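Grasp point detector keeps picking the wrong layer on white socks
Category: Perception & Planning > Deformable objects
Posted 26/05/2018 by Grorkar

I'm trying to get a folding pipeline going for small laundry, mostly white socks on a pale wood-grain table. Demonstrations come from hand-held grippers, and I train a grasp point predictor on the view from the gripper. The planner then takes the predicted point plus an approach angle.

My loss looks great. My results don't. On held-out demos the predictor lands on cloth nearly every time, but it has no clue whether it's on a folded edge or on the middle of a flat layer, and the planner will happily send the fingers into either one. I have 713 demos. A guy on another forum told me to "just scale it up" and I'd like a second opinion before I lose September to collecting more of the same.

Typical view at the moment of the grasp, with one gripper closed on the pinched edge and a fingertip of the other on the far corner of the cloth:
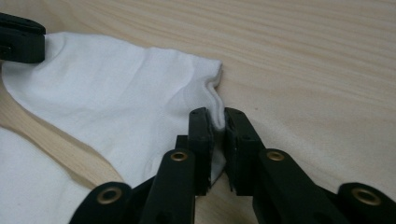
What I've tried so far

- Color threshold plus contour. Falls apart on white cloth over pale wood.
- Bigger crop around the fingers. No difference I could measure.
- Heavy brightness augmentation. Slightly worse, if anything.
- Adding a second head for "edge / not edge". It predicts "edge" for everything.

Is this a data problem or am I asking the wrong thing of the network?

Fliken

I'd bet on neither. I'd bet on your labels. How are you getting the grasp point? If you take the frame where the fingers close and project the fingertip back, then every label you own is a successful pinch on an edge, because that's where people pinch. Your second head says "edge" for everything since you never showed it anything else. That isn't a network failing, it did what you paid for.

Also, "lands on cloth nearly every time" is a useless metric when the fingers are already next to the cloth. Put a dot between the jaws in every frame, no learning at all, and score that. I did it on a towel set and the dot beat the model we'd spent a month on. We were not happy.

Things I would do before collecting more:

1. Run the fixed dot baseline.
2. Label 57 frames by hand for layer count under the fingertip. Dull, but it's one afternoon.
3. Move the label back 30 frames before closure, so the network has to commit while the fingers are still away from the fabric.
4. Look at where the two grippers are relative to each other. A lot of what makes a pinch work on thin cloth is the other side holding it down, and a view from one gripper barely shows that.

On that last one, do you have an overhead or head view at all?

Grorkar

Yes, synced to the gripper streams, I just never fed it to anything. Labels are exactly what you described, so ouch. Same table, from the head view:

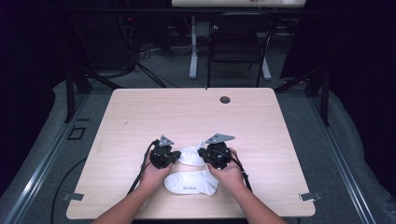

Head view, both grippers in at the upper sock, second sock flat below it.

Ran the dot baseline. It ties my model. I'm going to go for a walk.

Simanjuntak

just use depth

Elwood

Depth is not the easy out people make it. Two layers of thin sock is a couple of millimeters, and the cheap stereo units I've used are noisier than that at close range on plain white fabric. Maybe yours is better. Measure it on a flat table first and look at the spread before you buy anything.

Agree with most of what Fliken said, except I wouldn't expect much from the head view as a plain extra input. Look at how much the hands and grippers cover, and the right hand is over part of the lower sock too. A network can learn "point goes between the two metal plates" from that view and you're back to the dot baseline with more parameters. If you use it, take a head frame from before the hands come in and have it predict both contact points together. Then keep the gripper view for the last bit of the approach only.

And get some failures in there. Pinch the middle of a layer on purpose, grab both layers, miss. 2 sessions of deliberate bad grasps would tell that edge head more than another pile of clean ones. Store them with a separate tag or your planner will end up imitating them, which I found out the slow way.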